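FOR IMMEDIATE RELEASE

Cirkasmont publishes Ultevora, a free guide to setting out and clearing a small kitchen table

Printed copies available from March; downloadable edition to follow

Cirkasmont, the household design studio, has announced the publication of Ultevora, a free guide to the layout, use and clearing of a single kitchen table on which food is kept, dishes are set out and a small oven stands. The guide is intended for people who live in studio flats, shared houses and converted rooms, and for the teachers and support workers who help others to manage a kitchen of that size.

The guide will be issued in a first printing of 1,000 copies. It is divided into seven short sections and has been prepared with Bralach, the home skills charity, whose staff have taught basic kitchen routines in the region for many years. The layouts in the guide were worked out on a white table at the Ocampo building, where Cirkasmont has its workroom.

The studio chose to work with toy fruit and a small group of everyday dishes so that the same arrangement could be set out, disturbed and set out again over many sessions. A bottle of ketchup was kept on the table throughout. According to the authors, a sauce bottle is the item most often found in the wrong place at the end of a meal, and the guide gives it a full page. 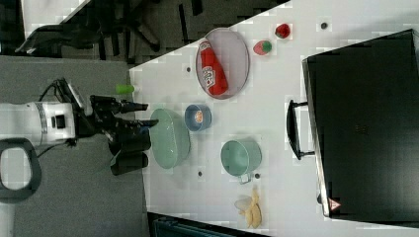
The Ultevora table at the Ocampo building, with ketchup bottle, toy strawberries and banana.

Sang-wook Jang, who leads the project for Cirkasmont, said: "Most advice on kitchens begins with cupboards. Many of the people we spoke to have one table and a shelf above it, and the table must serve for storing, preparing, heating and eating. We wanted to write for that table and to use words that anyone can follow on a tired evening."

Background to the guide

Work on Ultevora began after Bralach asked 100 of its learners to keep a simple record of where things stood on their kitchen table at the start and end of a day. The records were brief, often a sketch on the back of a form, but the same difficulties came up in many of them. Bowls were left where the oven door needed to open. Fruit was put down wherever a hand happened to be. Cups were gathered at the front edge, where sleeves and bags could catch them.

The studio grouped these difficulties under plain headings and then tried different arrangements on the table at Ocampo. Each arrangement was used as the starting point for a short routine: setting out, moving a dish, fetching a piece of fruit, clearing to the plate, wiping down. Arrangements that needed a long explanation were dropped. The authors report that this removed several of their own favourites, including a layout in which every dish had a coloured outline beneath it.

Close attention was also paid to the smaller matters that are usually left out of printed advice, such as how far apart two dishes must stand if either is to be lifted without touching the other. The guide calls this the "finger gap" and asks readers to find it with their own hands. It gives no measurement, as hands differ and so do bowls.
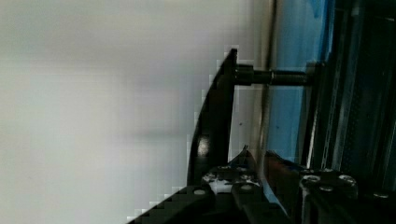 The plate as a home for loose things

The longest section of the guide concerns what the authors term the "keeping plate". This is a plate or shallow tray that stays in one spot towards the back of the table and is never used for eating. Its purpose is to hold whatever is in use that day and has no shelf of its own: a sauce bottle, a jar, a spoon that will be wanted again.

Readers are advised to choose a plate with a rim and to lay tall bottles on their side if the table is likely to be knocked, provided that the cap closes fully. Fruit may stand next to the plate. The guide asks that the fruit be kept on the same side each day, so that the space on the other side remains open for dishes coming and going.

Bowls and colanders are treated together. They take up more of a small table than anything except the oven, and the guide suggests that they be given the half of the table furthest from the heat. A small dish may be placed beside a large one for cut pieces such as a slice of orange. Nesting is recommended for storage only. In use, the authors write, a nested bowl is always the one that is wanted.

Where the oven stands

A toaster oven is the only large object in the Ultevora layout. The guide places it at one end of the table and asks readers to check the swing of the door before anything else is set down. The strip in front of the door is known in the text as "the landing" and is to be kept free of cloth, paper and plastic wrapping whenever the oven is in use. Readers are also reminded to follow the clearances given by the maker of their own oven, to keep its lead away from the edge of the table, and never to store items on top of it. 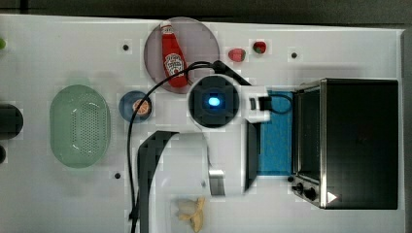

Clearing in a fixed order

The section on clearing was the last to be written and was revised more often than any other. It sets out a single order of work, to be followed whether the table holds a full meal or one cup:

Switch off the oven, if it has been on, and leave it closed.
Return bottles and jars to the keeping plate.
Move fruit to its own side.
Empty bowls, cups and mugs, and carry them to the sink, largest first.
Pick up wrapping and scraps by hand.
Wipe from the back of the table to the front.
Put back only what will be needed at the next meal.

Bralach asked that wrapping be dealt with before wiping. In its teaching sessions, thin clear plastic was regularly missed on pale tables and ended up pushed into a corner with the cloth. The charity also asked that the order be printed on a separate card, and this has been done. The card is supplied with every printed copy and may be fixed to a wall or the inside of a door.

The guide accepts that a table in daily use will seldom match a drawing. Bowls will be tipped over and mugs will be found on their side. A short passage on "righting" advises readers to stand fallen items up where they lie before moving them anywhere, and to look inside each one first.

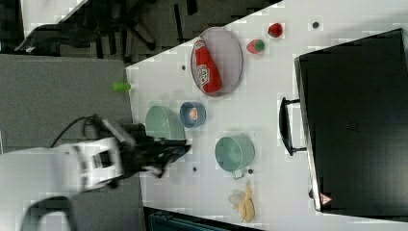 Teachers who tried early pages of the guide with their groups asked for a shorter form that could be used within a single lesson. Cirkasmont has therefore prepared a teaching sheet, printed on two sides, with the keeping plate and the landing on the front and the order of clearing on the back. It uses the same words as the full guide and may be copied without charge for use in classes.

"The groups were very direct with us," said Sang-wook Jang. "One page explained how to hold a bowl, and we were told quite firmly that everyone knew how to hold a bowl. The page came out. They wanted more on fruit, which we had hardly considered, and more on what to do when there are two people at one table. Both are in the finished guide."

Two people at one table

A section added at the request of the learners deals with shared tables. It proposes that each person have one dish that is always theirs, in a colour the other does not use, and that the plate for bottles and jars be held in common. Where two people cook at different times, the guide asks the first to leave the landing clear and the second to leave the bowls dry. It makes no attempt to settle who should wipe.

The authors considered a further section on guests and decided against it. Readers who are expecting company are referred to the passage on moving the keeping plate to a shelf for the evening.

Availability

Printed copies of Ultevora will be available from March, on request from Cirkasmont and through Bralach's teaching centres. Colleges, housing providers and community kitchens may order in bulk and are asked to state how many of the separate cards they require. A downloadable edition will follow, with a large-print version prepared at the same time.

The Ocampo table will be open to visiting teachers on Tuesday afternoons by appointment. Visitors may handle the dishes and try the layouts for themselves. Groups are asked to book ahead, as the workroom is small and remains in use during visits.

Notes to editors

Cirkasmont is a household design studio working on the layout of small kitchens, wash rooms and shared rooms. Its workroom is in the Ocampo building.

Bralach is a home skills charity. It offers classes in cooking, cleaning and household planning to adults who are setting up home for the first time or after a long break.

Ultevora is published free of charge. Extracts may be reproduced with credit to both organisations. The order of clearing should be printed in full where it is used.

Review copies, the teaching sheet and interviews with Sang-wook Jang may be requested from the Cirkasmont press desk during office hours.

ENDS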